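# Preguntas frecuentes sobre el kit de mesa Pumenus

Actualizado el 20 de noviembre de 2024

¡Gracias por pasar por aquí! En esta página reunimos las dudas que más nos llegan por correo y por teléfono sobre el kit de dos brazos Pumenus. Algunas respuestas nos han salido un poco largas (nos gusta explicar las cosas con calma), pero si algo se queda en el aire, escríbanos y le contestamos encantados.

## ¿Qué incluye exactamente el kit?

Dos brazos con sus pinzas, las placas de montaje, el cableado, una cámara de muñeca para cada brazo y el programa Panik, con el que se graban y se repiten las tareas. La mesa no va incluida, y muchos clientes aprovechan la que ya tienen en el taller o en el aula. 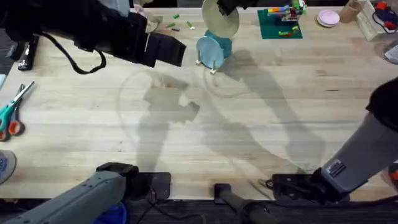
El espacio es lo que más preocupa a quien va a comprar su primer kit, y con razón. Recomendamos una mesa firme, con un fondo libre de 100 cm, para que los brazos puedan estirarse sin tropezar con la pared. Tampoco hace falta despejarla por completo: se puede trabajar con unas tijeras, una grapadora o un vaso de papel repartidos por el tablero, y de hecho nos parece una manera estupenda de practicar, siempre que el recorrido de los brazos quede libre. Eso sí, deje los cables con holgura y revíselos antes de empezar.

## ¿Con qué tarea conviene estrenarlo?

Nuestra favorita es la de los platos y el escurridor, que viene como práctica guiada dentro de Panik. Se trata de tomar un plato pequeño y colocarlo de canto en su ranura, y luego otro, y luego otro. Parece cosa de niños hasta que uno lo intenta y descubre lo mucho que importa el ángulo de entrada. ¡Tenga paciencia las primeras veces! Empiece despacio, con la velocidad al mínimo, y no pase al segundo plato hasta sentirse cómodo con el primero.

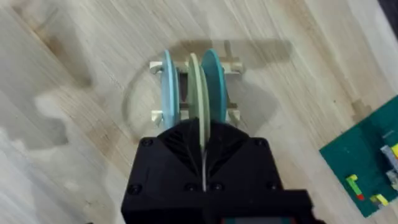 *Práctica guiada de platos: tres discos de canto en el soporte, desde la cámara de muñeca.*

## ¿Puedo usar mi propia vajilla?

Claro que sí. La pinza estándar está pensada para objetos de hasta 500 g, de modo que un plato de postre o una taza ligera no deberían darle problemas. Para las piezas muy lisas vendemos aparte las almohadillas Vidmar, que agarran mejor y se cambian en un momento con un destornillador corriente. Con la vajilla de la abuela le pediríamos un poco de prudencia, al menos durante las primeras semanas.

Si el plato gira al levantarlo, lo más probable es que lo esté tomando demasiado cerca del borde.
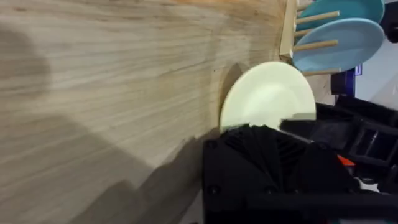 Pruebe a bajar un poco la pinza y a cerrar con menos prisa, y guarde esa posición en Panik con un nombre que luego reconozca. Parece una tontería, pero cuando tenga la lista llena de «prueba», «prueba nueva» y «prueba buena» se acordará de nosotros.

## ¿Necesito saber programar?

Para las prácticas guiadas, no. Usted mueve el brazo, Panik registra el movimiento y después lo repite. Quien quiera ir más lejos encontrará una biblioteca abierta y documentada en español, con ejemplos que se pueden copiar y modificar a gusto.

## ¿Cuánto cuesta y se puede alquilar?

El alquiler cuesta 900 euros al mes, con instalación y una mañana de formación incluidas. Si al final decide quedárselo, le descontamos del precio de compra la primera mensualidad. Para la compra preparamos un presupuesto a medida, porque depende del número de pinzas y de los accesorios que necesite. Los centros educativos tienen condiciones propias desde junio; pregúntenos, por favor, que a veces se nos olvida anunciarlo.

## ¿Y la garantía?

La reparación corre a cargo de nuestro servicio técnico, Ivov, que recoge el brazo averiado y lo devuelve revisado en un plazo máximo de 6 días laborables. Mientras tanto puede seguir trabajando con el otro brazo, aunque las tareas a dos manos tendrán que esperar.

## ¿Hay que recolocar todo igual antes de cada repetición?

Depende del modo. En el de repetición simple, sí: el brazo vuelve a los mismos puntos, y si ha movido el escurridor irá a buscarlo donde estaba antes. En el modo con cámara, Panik localiza primero el objeto y corrige la trayectoria, así que tiene bastante más margen.

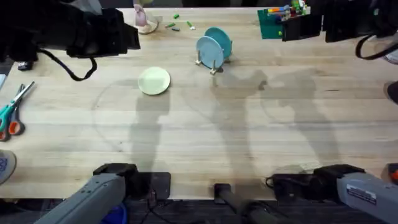
Una clienta nos escribió que el modo con cámara le ahorraba mucho trabajo, pero que seguía marcando con cinta la posición del escurridor, porque así comparaba mejor una sesión con otra. Nos pareció tan buena idea que la hemos añadido al manual. Encontrará las medidas para colocar las marcas en el capítulo de calibración, junto a la plantilla para imprimir.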